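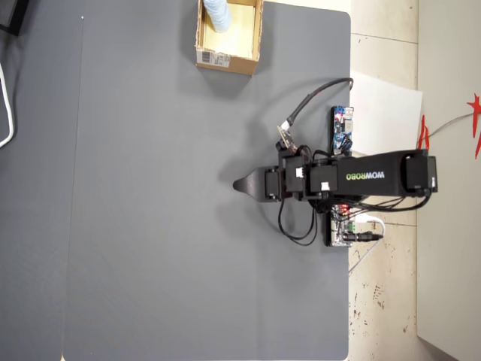

Page 2 of 11

Forum: Workspaces and Tables
Topic: Big gray tabletop, now what do I do with all this room

plumbbob_pete
Started in October

OK so the big table is finally in and I am so happy with it!! I went with the gray top from Lendik after going back and forth with you all on page 1, and I'm really glad I listened to the people who said go large. There's so much surface. My old desk was a door on two filing cabinets, and every time I opened a parcel I had to put the lid of one thing on top of another thing.

Two questions. First, do you keep a box on the table while you work or does everything go on the floor? I like having an open cardboard box up there with me (flaps folded, toss stuff in, grab stuff out) but my sister thinks it looks like I never moved in. Second, cables. What are we doing with cables on a table this size?

oatmealdrawer
Congratulations!! That gray is lovely, very calm. I had a white top for years and it showed every pencil mark.

Team box on the table, 100 percent. I've used the same shipping box since we moved to Ploltumstead and it still has the old label on it. I did try a nice fabric bin and it kept folding in on itself whenever I reached for something at the bottom. Cardboard stands up straight, and when it gets ratty another one shows up in the mail.

kerf_and_turf
Gotta disagree on the box, sorry. A table that big feels fantastic for a month and then a box moves in, and then the box has friends. I put mine on a stool right beside my knee. Same reach, whole table free. Try it for a couple of evenings before you settle.

Love the top though. Is it one piece? I think I can make out a seam running down the left side.

plumbbob_pete
Good eye, yes, there's a seam over on the left, and the strip past it is a slightly different gray. Under the shop lights at Lendik I couldn't see any difference at all. It bugged me for the first evening and now I sort of use it as a border. Work stays on the right of the line, coffee on the left.

oatmealdrawer
Coffee lane! I'm stealing that.

mossy_ledger
Joining in from the tile floor crowd, I see beige tile there too. Please put felt or rubber under the feet if you haven't yet. Mine crept a little closer to the wall every time I leaned on it and I blamed the dog for ages. I bought the Savent pads, cut them down to fit, and it hasn't budged.

For cables I'd leave yourself a loose loop on the tabletop and tie down the rest. I used to pull everything tight because it looked cleaner, and then I'd turn something to get at the back of it and pop a plug out. Give it slack where things move, tidy it where they don't.

kerf_and_turf
Agree with all of that except tying down the rest. Zip ties are the enemy. Hook and loop strips, cut long. I rearrange my table maybe 3 times a year and I'm not snipping ties every time.

mossy_ledger
I meant hook and loop! I should have said. We are friends again.

gullwing_annex
Can I be the grump for a second? I think the power stuff belongs along one edge and nowhere else. Yours looks like it's mostly over on the right already, so keep it there. I had plugs coming up on both sides of mine and the middle turned into a crossing guard situation.

Also a vote for the box, but turn it so the open side faces you and keep it at the back. The front edge is for elbows.

plumbbob_pete
Right edge it is. I hadn't thought of it as a rule, the outlet just happens to be over there, but I like it as a rule.

Does anybody put a mat down? The gray wipes clean fine, I just worry about scratches from sliding things around.

oatmealdrawer
I have a big cutting mat from Staniforth and I adore it, but it covers up the table you just bought, so... maybe enjoy the top first?

kerf_and_turf
No mat. Let it get scratched. My bench has some 400 little nicks in it and I like it better every year.

gullwing_annex
Mat. Please. You can always take it off later and the top will still be nice.

plumbbob_pete
OK, half mat? Would a half mat look silly? I could line the edge up with the seam

mossy_ledger
Half mat sounds great! Measure twice, mine came curled and ended up shorter than I wanted. Leave it flat overnight with books on the corners before you trim anything.

Go to page: 1 2 3 ... 11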